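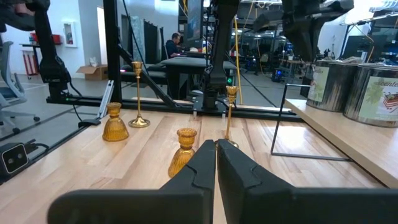
May, before breakfast

I could not sleep, so I read the news from four in the morning, and this is never good for me. The opinion pages have found a new quarrel. Last month it was the flags on school buildings, and now it is the street names in Fulside. The council wants to change 44 of them. One side writes that history is being erased, the other side writes that it is only being corrected, and both sides write it in capital letters.

I live on one of the 44 streets. Cisternas Street, named after a man who owned the water works and, as we now learn, broke a strike with hired guns. I did not know it when I rented my room here. I have written his name on every form for 5 years.

Yesterday evening I went to the public meeting with Javiera. The hall has 300 chairs and I stood by the wall. A man from the Volten side of the river spoke first and he called the council "little commissars." People clapped. Then a young woman said that everybody who clapped should be ashamed, and other people clapped for her. I think some of them were the same people.

Amarachi Balogun spoke very quietly and I had to lean forward. She asked who pays for the new documents, the shop signs, the letters to the bank. Her bakery has 2,000 printed bags with the address on them. The chairman thanked her and went to the next speaker. This made me more angry than the commissars.

Javiera says I am too soft and that I must choose. On the walk home she talked about the square in her mother's town, which had three names in one lifetime, and her mother always used the first one. I asked which name was the right one. She said this is a foolish question, and we did not speak until the bridge.

I started a letter to the paper at five. I have the first paragraph and I do not like it. It sounds like all the other letters. I will ask for the bags to be mentioned, at least.

Must buy coffee and call the landlord about the window.

Recent entries
The bus to Clindadel
Who reads the comments at night
Javiera and the petition
A bad cold, and the election posters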